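The Bottle on the Shelf
A short story

By the time I was hired, the kitchen had been running for 18 months. It lived on a server in Gidville, behind the break room, and it had no smell and no crumbs. The cabinets were navy. The counter was white marble, or the numbers for white marble. Tekerus had paid for it, and Tekerus wanted to know one thing: whether an arm that had learned to work in that kitchen could say, before it failed, that it was going to fail.

My job was to read the runs. The method was called Graltari, after a town one of the founders had liked. An ordinary policy looks at the kitchen and moves. Graltari looked at the kitchen, moved, and wrote down a number with every move. The number was how sure it was. A high number meant go on. A low number meant it should back off and try again from another side. All of this is simple to say, and it had taken the group two years to get the number to mean anything.

I worked nights, because the server was cheaper at night. I had two screens and a chair with a bad wheel. On the left screen I kept the kitchen, and on the right I kept the line, a thin green trace that rose and fell as the arm went about its business. The red ball marked where the end of the arm was.

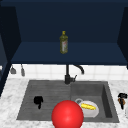

The test that month was 2,000 runs. We changed the start of the arm a little, and the light a little, and let it go. I was supposed to pull out every run where the line dropped under the mark and write a sentence on what I thought had happened. "Approach too steep." "Started too low." The sentences went into a table, and the table went to Medeiros, the head office, where I had never been.

For the first week the results were what the paper would later say they were. When the line dropped, the run usually went bad. When the line stayed up, the run usually went well. I plotted one against the other and the dots lay close to the slope. I sent the plot upstairs and somebody wrote back "good."

Then I found the 58.

They were runs where the line dropped and nothing went wrong. The arm slowed near the olive oil, the number sank almost to the bottom, and then the number came back and the arm carried on. A low number with a good ending counts against you. It means the method is nervous, and a nervous robot wastes time. I was asked to find the cause and get it out before the January review.

I watched all of them. It took me three nights. I watched them at full speed and then at a quarter speed, with the line frozen beside the picture so I could see which step matched which dip. The dips all fell in the same place, when the hand came up beside the bottle.
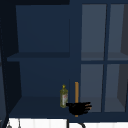
The gripper beside the bottle, on the cabinet floor.

I checked the usual things. The friction on the shelf was right. The weight of the bottle was right. I made the cap a different shade and the dips stayed. I turned off the faucet's shadow and the dips stayed. I moved the bottle two inches to the left, and they were gone.

So I went back and looked at what had been in that spot when the policy was trained. The old logs were on a drive in a drawer. It took most of a night to read them. In the first version of the kitchen, before my time, there had been a glass in the cabinet, right where the hand now came up. The arm had knocked it down over and over while it was learning. At some point a person had gotten tired of the glass and deleted it from the room. The training went on without it, for longer than it had ever gone on with it, and everyone assumed the early part had washed out.

It hadn't washed out. The arm came up to that spot and slowed for a glass that was no longer there.

I wrote this up in a page and a half. I put in the plot with the bottle moved and the plot with the bottle back. I said the number was doing what we had asked of it, only it was reporting on an older room. I said we could fix it with up to 7 hours of new training, with the bottle in the bad spot and nothing beside it, until the arm forgot.

The answer came from Medeiros at four in the morning, which meant someone there was also awake. It said to go ahead.

I set up the job. I picked the start positions and the seeds and checked them twice. Then I went and stood in the break room, where there is a real cabinet with real glasses in it. I took one down and filled it at the tap. I have broken two of those glasses since I started. Both times I had been reaching for the one at the back, and I noticed that I now took the front one, and took it slowly, even though the shelf was half empty.

I drank the water and rinsed the glass and went back to my chair.

The job was waiting with the cursor on it. I copied the old policy to a second drive first, which the procedure doesn't ask for, and wrote the date on a piece of tape. Then I pressed the key and the green line started over from the left side of the screen - high, then low, then high - and I pulled the chair in and began to read.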